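Teleoperation Notebook, Cell 2: Multimeter Sorting Task
September 25, 2022
Entry by Mathias Hollenstein

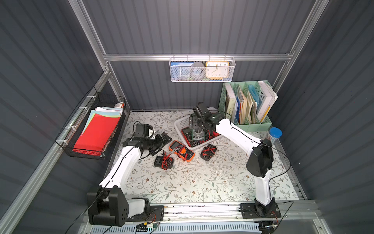 The purpose of the session was to continue the demonstration set for the Lotent task, in which both arms are driven by remote control and the multimeters on the table are placed in the white basket. The written procedure from the previous entry was followed, with the two changes recorded under Procedure. The target for the full set remains 700 accepted demonstrations. At the close of the session the running total stood at 179.

Setup

Both arms were homed and checked against the zero marks before power was given to the grippers. The left arm was 11 counts off at the wrist and was homed a second time, after which it agreed with the log. The right arm needed no correction. The table covering was pulled flat and taped again under the front rail. The patterned covering is to stay for the whole of this set. Kazemi has asked for a second set on a plain gray surface, and that set will be kept in its own folder and not mixed with the present one.

The organizer at the back right and the hanging baskets remain where they were. They are not part of the task. Operators are reminded that the right elbow comes near the organizer when the arm folds back to reach the basket, and that the fold should be made slowly.

Procedure

Each demonstration begins with the basket toward the back of the table and the multimeters laid out in front of it. The operator picks up one multimeter at a time by the body, carries it over the rim, lowers it, and opens the jaw only when the multimeter is resting on the bottom of the basket or on another multimeter. Letting go above the rim is a rejected demonstration, even when the item lands inside.

First change: the leads are no longer bundled with ties before the start. They are left attached and lie as they fall. Randik requested this in writing, on the grounds that the equipment returned to their benches is never bundled. The change makes the task noticeably harder. A lead that catches on the jaw of the opposite arm will drag a second multimeter along with it, and the operator then has to decide whether to shake it free or set everything down and begin the grasp again. For the present, setting down is the approved method. Shaking was tried on two occasions and the motion was too fast to be of use in training.

Second change: the arm that is not carrying holds still with its jaw open over its own side of the table. In earlier demonstrations it was allowed to drift, and the playback showed small movements that had nothing to do with the task.

Observations

The dark green multimeter is the easiest to place. The orange one is more difficult when its coiled leads lie on the side from which the gripper approaches, and it is better taken from the other side. The small black one should be given to the left arm whenever it lies to the left of the orange one. Reaching across for it with the right arm puts both wrists into the same space, and one demonstration was stopped for that reason.

Grip force was set at 70 on the controller scale for the whole session. At the lower setting used last time, the multimeters turned in the jaw while being lifted. No turning was noted at the new setting. The casings should be inspected for marks before the next session all the same.

The basket moves when the right gripper touches the perforated side on the way out. It was not fixed to the table, and I would prefer to leave it free, as the operator's correction is worth recording. Colleagues who disagree should write their reasons beneath this entry before the set goes any further.

Delay between the leader handles and the arms was acceptable in the first part of the session and increased later. Restarting the recording computer restored it. The demonstrations made during the slow period have been flagged in the log and are not included in the running total.

Outstanding items

Tighten the left base mount and check it against the front rail.
Secure the loose wiring at the small circuit board beside the left arm. It must be kept clear of the grille.
Review the flagged demonstrations with the Grallcombe group and decide whether any can be kept.
Write up the rule on letting go above the rim and post it at the operator station.
Replace the worn grip on the right leader handle. The part has been ordered.

The next session will use the same layout rules, with the starting places of the multimeters drawn from the printed list. Operators should initial each line of the list as it is completed.

M.H.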